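Chapitre 14
Quand la machine entre dans l'équipe

En September, la blanchisserie Virág, à Wustden, a confié à un robot humanoïde une partie du rangement du linge. L'atelier comptait 14 salariés. Deux d'entre eux ont changé de poste, aucun n'est parti. Gunvor Halvorsen, plieuse, surveille désormais la machine et reprend les pièces mal posées.

Le travail confié au robot paraît simple : prendre un article dans une corbeille, le poser dans une autre, refermer un tiroir. Chaque geste doit pourtant être préparé, et la hauteur de la table comme la place des corbeilles comptent autant que le programme.
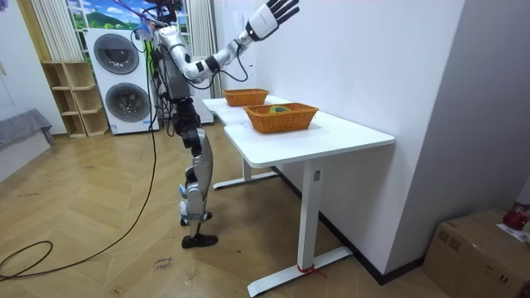 1. Tâche, poste, métier

Une tâche est une action délimitée. Un poste réunit plusieurs tâches, un métier suppose en plus un savoir reconnu. L'automatisation touche d'abord les tâches. Chez Virág, l'inventaire en a relevé 178, dont la plupart restent manuelles. Les salariés disent moins porter, mais attendre davantage. Anoma Bandara, déléguée du personnel, a demandé que cette attente figure dans les fiches de poste.

Mots clés : tâche, poste, polyvalence, charge mentale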